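**Are machines any good at chores yet? (home or workshop)**

**mitre_box_mel**
My brother-in-law swears that in a few years we'll all have something that empties the dishwasher. I run a small packing shop in Domthorpe and I can't find a machine that will reliably put mixed items in a box. Who's right?

**Jusik**
You are, for now. We had a picking arm on trial at our place through August. Same carton every time, no trouble at all. Mixed soft goods, it dropped 6 in the first 200 and we had to keep someone standing next to it. Sent it back.

**plumline**
6 in 200 is 3%. I've worked with people who drop more than that.

**Jusik**
People pick it up again. The arm carried on and packed an empty box.

**Hivura**
That's a set-up problem. A scale under the box would have caught it. I look after a line that logged 3,968 picks last month and it stops itself when the weight is wrong. I wouldn't call it clever but it does the job.

**mitre_box_mel**
What does yours pick?

**Hivura**
Jars. All one size.

**Jusik**
Well there you go.

**Xiaoyan Gu**
I think you are both judging it by the wrong jobs. A factory can choose one jar. A kitchen has a plum and a tomato and a carrot in the same bag, and each wants a different squeeze. The grip is where I'd look first. Ribbed soft pads do far better on fruit than the bare metal fingers we used to use. I'd say sorting fruit and veg is nearly there. Folding a fitted sheet is a long way off.

**plumline**
Nearly there on a bench with good light. My kitchen has a cat on the worktop.

**Matić**
Disagree with Xiaoyan on "nearly". Picking up one tomato is fine. Putting it down next to another without bruising either, then going back for one that has rolled, that's the chore. Also speed. I can clear a bag of shopping in a minute. If a machine wants ten I'd sooner do it myself.

**Xiaoyan Gu**
I don't mind slow. My washing machine takes two hours and I never stand over it. For anyone with bad hands, ten minutes is nothing.

**Matić**
Fair point about the hands. I still wouldn't leave it alone with a ripe tomato.

**mitre_box_mel**
Xiaoyan, what sort of fruit and veg job do you mean? A single item on a clean table, or a proper mix?

**Xiaoyan Gu**
A mix, two grippers and one tray: 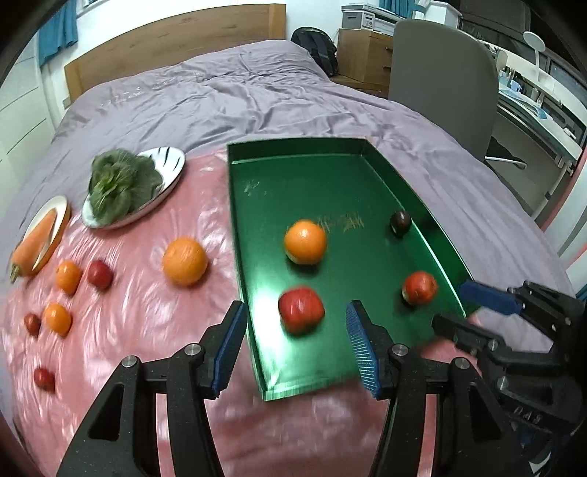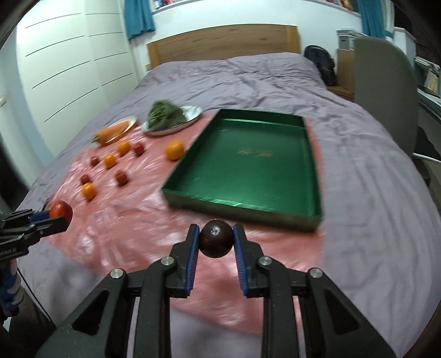

*Fruit and veg with the green tray. Second one has a gripper holding a tomato on the left.*

**Hivura**
I'd want a scale under that tray.

**Jusik**
Of course you would. Mel, keep your packers and ask again in a couple of years.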